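4.2 Drafting the working rules for two-armed food handling

The rules set out in this section were drawn up for the Ellthorpe kitchen cell, in which a two-armed robot moves steamed buns from an electric steamer to a plate. General guidance on the safety of shared workspaces was taken as the starting point. It says a good deal about contact between machine and person, and rather little about lids, trays and hot vessels, and the working group found early on that most of its time went on these last matters.

A first draft was circulated in February. It ran to 60 clauses, many of which repeated one another, and operators told us that they could not keep them in mind during a session. The revised draft, dated September 27, 2021, has 24 clauses in four groups: the state of the table before a run, the handling of covers, the handling of food, and the conditions under which a run must be stopped. The third group is still under discussion and is reported here only in part.

The clauses on covers caused the most argument. Under Clause 9, a lid must be held by its knob and by no other part, and the arm which holds it must not be given a second task until the lid has been put down. Clause 10 requires that the lid be taken away to the side on which its own arm works, so that it does not pass over the plate. Clause 11 asks that the other arm should wait on its own side while the lid is in the air. The fingers of the waiting arm may be open, but they may not close on anything. The arrangement which these clauses have in view is that of Figure 6, where the left gripper has the glass lid by its knob to the left of the pot and the right gripper is open at the plate. 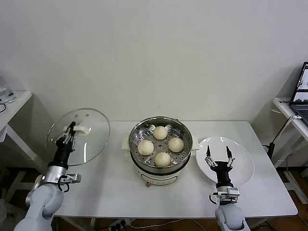 Fengying Tian objected to Clause 11 in writing, on the grounds that a waiting arm is still an arm under power, and that a rule which tells it where to wait without telling it how fast it may leave is only half a rule. The same note asked that the waiting position be fixed by measurement at the start of each day, and that the release of the second arm depend on a signal from the first and never on a timer alone. The working group accepted the second and third points. A speed limit on leaving the waiting position was accepted in principle, but no figure has yet been agreed, and the clause at present refers the reader to the site's own risk assessment.

A related question was whether one arm might be parked altogether while the other worked. This would be simpler to check. It was set aside after the Iltent trials, in which parking and recalling the idle arm added a good deal of movement to every run, all of it in the part of the table nearest the operator. Fewer movements were judged preferable to a larger distance that had to be crossed twice.

4.3 Clauses on the open vessel

Once the cover is off, the steamer is treated as an open vessel until the session lead declares otherwise. The term is used in the draft whatever the temperature of the pot, and it applies equally to rehearsals carried out cold. The Erenby reviewers thought this too strict for rehearsals. We have kept it, as the habits formed in rehearsal are the ones carried into live work, and a separate rule for cold runs would have to be remembered as well.

Clause 14 deals with the approach to the tray. Fingers should come in from the rim and should be kept upright until they are level with the item to be taken. Clause 15 forbids gripping the lifting handle of the tray while food is on it, unless lifting the tray is the declared task. Clause 16 states that the receiving plate must be on the table before the first item is touched, and must not be moved by either arm while an item is being carried. A plate may stand close to the pot, provided that the carrying arm has been shown to reach it without crossing the other arm (see Figure 7).

Compliance was checked against 2982 logged runs. Each was read by a checker who had not taken part in the session, using a form with one line for each clause and a space for remarks. A further 200 runs were read twice, by different checkers, in order to find clauses whose wording was open to more than one reading. Clause 14 was the worst of these. Some checkers took "upright" to refer to the fingers and others to the whole wrist, and the present wording names the fingers expressly. Clause 16 gave little trouble.
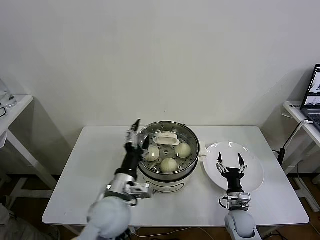
Figure 7. Open vessel with lid removed: left gripper at the edge of the tray, right gripper open over the empty plate.

The form itself was adapted from one drawn up by Fröhlich for bench assembly work, with the lines on fasteners taken out and those on covers and food put in. It asks the checker to record what was seen and to leave the question of blame to the session lead. Where a clause could not be judged from the log, the line is marked "not seen" and is left out of the count for that clause. Checkers were at first unwilling to use this mark, and a short note on its use has since been added to the head of the form.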